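Pourquoi on range les assiettes debout ?

Petit dossier pour les curieux de la vaisselle – à lire avant ou après le repas, mais pas pendant (sinon ça refroidit).
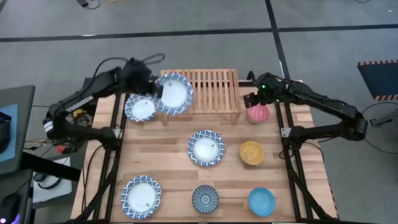
La vaisselle est lavée. Et maintenant ? On peut l'essuyer au torchon. Ou la laisser sécher toute seule. Pour ça il faut un égouttoir, avec des fentes ou des lattes, et de l'air qui passe.

Mais où va l'eau ?

Deux chemins. Le premier : elle tombe. Une goutte, c'est lourd pour sa taille, alors elle glisse vers le bas. C'est la gravité, la même qui fait tomber ta tartine. Le deuxième : elle s'envole ! Pas en gouttes, en vapeur, invisible. Ça s'appelle l'évaporation. Plus il y a d'air autour de l'assiette, plus ça va vite.

Une assiette posée à plat garde une petite flaque au milieu. Normal, elle est creuse. Penchée, la flaque file vers le bord et hop, terminé. Et si on empile tout mouillé ? L'eau reste coincée entre les assiettes, l'air n'entre pas. Le lendemain c'est encore humide.

Et les bols ?

Un bol debout, ça ne sert à rien pour sécher, il se remplit comme une piscine. Il faut le retourner. Mais attention, pas complètement à plat sur la table : l'air reste prisonnier dessous. Un bord un peu soulevé, et ça respire. Les petits bols de couleur, le rouge, le jaune, le turquoise, c'est pareil, la couleur ne change rien au séchage.

Les lattes en bois

Entre deux lattes il y a un vide. L'eau passe, l'air aussi. Sans les vides, on aurait juste une planche, et une planche mouillée. Les petits pieds servent aussi : ils soulèvent le tout et l'air circule par dessous. Le bois n'aime pas rester trempé, il gonfle, puis il peut se fendre. Donc un coup de chiffon sur l'égouttoir de temps en temps.

Le mot difficile : le marli

C'est le bord de l'assiette, la partie plate qui fait le tour. Souvent c'est là que va le décor, par exemple des motifs bleus sur du blanc. Le milieu reste blanc, de toute facon il est caché par les pâtes. C'est aussi par le marli qu'on attrape l'assiette quand elle est pleine, sans mettre les doigts dans la sauce.

À toi de jouer – l'expérience de Karla

Karla Solís, de l'atelier Flalerum, la fait avec ses groupes du midi. Il te faut :
deux assiettes pareilles
une cuillère à café d'eau
un égouttoir
une montre

Verse une demi-cuillère d'eau dans chaque assiette. Fais-la tourner pour mouiller partout. La première, à plat sur la table. La deuxième, debout dans l'égouttoir. Reviens toutes les cinq minutes et touche avec le doigt. Note dans un cahier.

Chez Karla, l'assiette debout était sèche en 17 minutes. L'autre avait toujours sa flaque, et le groupe est parti manger. Chez toi ce sera peut-être plus long, ça dépend de la pièce, du temps qu'il fait, de la fenêtre ouverte ou non. Essaye aussi avec un bol à l'endroit et un bol à l'envers.

Trucs à retenir
Les grandes assiettes d'abord, les bols après, il reste toujours de la place pour eux.
Une assiette par fente, pas deux.
On tient par le bord, à deux mains si elle est lourde.
Une assiette cassée ? On ne ramasse pas, on appelle un adulte. Vraiment.

Tes résultats nous interessent ! Recopie ton tableau et donne-le à Karla ou à Heriberto Cárdenas, on les affiche à l'entrée de l'atelier en avril.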